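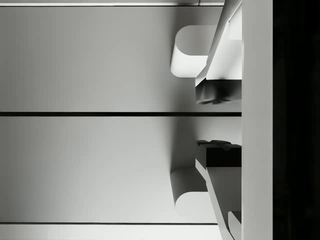 Image: Plerano workshop / simulation render

February, notebook 6, obituary archive

Started 7:40. Coffee first, then the scanner. Box from the Sikora funeral home is finally on the bench, the whole run of printed service programs and the newspaper clippings that go with them. Counted before opening anything: 23 folders. The packing slip says the same, good.

Condition: mostly fine. Programs are folded card, ink solid. Clippings are the problem - yellow, brittle along the fold, and somebody used tape in the old days. Do NOT pull tape. Scan with it on, note it in the remarks column, move on.

8:15. Settings for today, copied from last time so I stop looking them up:
gray for clippings, color for programs
front cover, inside left, inside right, back, always in that order
blank backs get scanned too (had the argument already, we scan them)

Folder 1 to 4 done by 9:30. Slow. The glass needs wiping after every clipping, bits of paper come off. Brush lives in the top drawer, please put it back there.

Text reading. Ran the first batch through Celavis while I set up the next folder. Printed programs come out nearly clean. Clippings are bad where the column is narrow, it joins words across the gutter and you get one person's survivors listed under the next person's name. That is the worst kind of mistake we can make with this stuff. A family searching for a grandmother gets a stranger's children. So: clippings get cropped to one notice per scan BEFORE they go to Celavis. Costs time, don't care.

Other things it keeps getting wrong:
nee reads as "nec" or "nce"
Sr. and Jr. lose the period, then get glued to the surname
"preceded in death by" fine almost always
nicknames in quotes, the closing quote dropped, so the rest of the sentence ends up in the nickname field. One lady is now called "Dot by all who knew her and loved gardening". Fixed by hand.

10:50. Dates. Big one. The programs say sunrise and sunset for birth and death, or entered this life / departed this life, or nothing but two dates with a dash. The index in Cusero wants born and died. Mapping so far:
sunrise = born
sunset = died
homegoing = date of SERVICE, not death. I had this wrong on the last box. Need to go back and check all of those, ugh. Put it on the list.
If the clipping and the program disagree, enter both, mark the record as open, leave it for the family liaison desk. We don't pick.

Found 6 that disagree so far, mostly off by a day. One is off by a year, the program is probaly a typo but see above, we don't pick.

Lunch.

1:10. Names of survivors. Question from the meeting was whether we index living relatives. Answer is still no for the public side. Full text stays in the scan, but the search only finds the person the notice is for, plus parents and spouse if they are listed as deceased. I have been leaving children out completely. If that changes I need to know before the next box, redoing it would be miserable.

Pallbearers: skip. Clergy: skip. Church and cemetery: yes, both, as printed. Don't modernize church names. Two of them in this box have clearly moved or merged but as printed is as printed, put the newer name in remarks if known.

2:20. Cusero hung on upload. Folder 11, the one with the long color program, lots of photo pages. Restarted, same. Split it in two parts and both went through. Looks like there's a limit somewhere, will ask. Until then anything over 16 pages gets split, suffix a and b on the file name.

Poems. Every program has one, often the same one. Been typing the first line into remarks, which lets us spot the shared print shop templates. Useful for undated programs, the shop changed its border and its verse at the same time, some time before 2000. Got one undated folder placed that way today. Not proof, so the record says "before 2000, from layout" and nothing more.

3:45. Folder 16 done. Stopping here, eyes gone. Remaining folders are back in the box, lid on, on the bench and not on the floor (floor got damp last winter).

To do
go back over homegoing dates in the last box
ask about the upload limit
more interleaving tissue, we are down to the last packet
crop rule for clippings needs to go on the wall sheet at Plerano, not only in here
call Sikora re the folder with no name on the tab. There's a program inside but the clipping belongs to someone else, surname doesn't match, town doesnt match either. Keeping them together for now, as recieved.

Backup running, drive 2. Leave it on overnight.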